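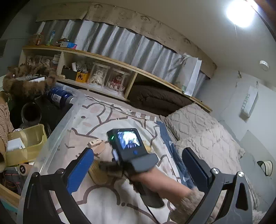
Cornel Nedelcu writes that he gave up on the lint roller years ago and brushes his duvet cover every morning, always from the pillow end down to the foot. A roller pulls up fluff, he says, but it leaves crumbs and grit lying in the creases.

He has a point, and a bed brush costs less over time than refills. A few things to know before you start.

Use a dry brush on a dry cover. Pull the duvet flat first and hold the fabric tight with your free hand. Short strokes, all in one direction. Going back and forth works the dust into the weave.

Natural bristles are fine on plain cotton. On brushed cotton or anything fuzzy, press lightly or you will raise pills. Printed covers should be tested on a corner near the buttons.

Pillows with a raised pattern hold more dust than flat ones. Brush along the pattern, then across it, and finish with a shake out the window.

Clean the brush as well. Run an old comb through the bristles once a week. If you wash it, use lukewarm water with a drop of dish soap and dry it bristles down - water that sits in a wooden block will split it.

Shelves near the bed come first, before any brushing. Dust falls. Figures kept in clear display cases only need the outside wiped with a soft damp cloth. Skip glass cleaner on plastic, as it can turn it cloudy.

Spare bedding goes away clean and fully dry. We changed over to the heavy duvets in September and put the thin ones in cotton bags, 20 minutes' work for two beds.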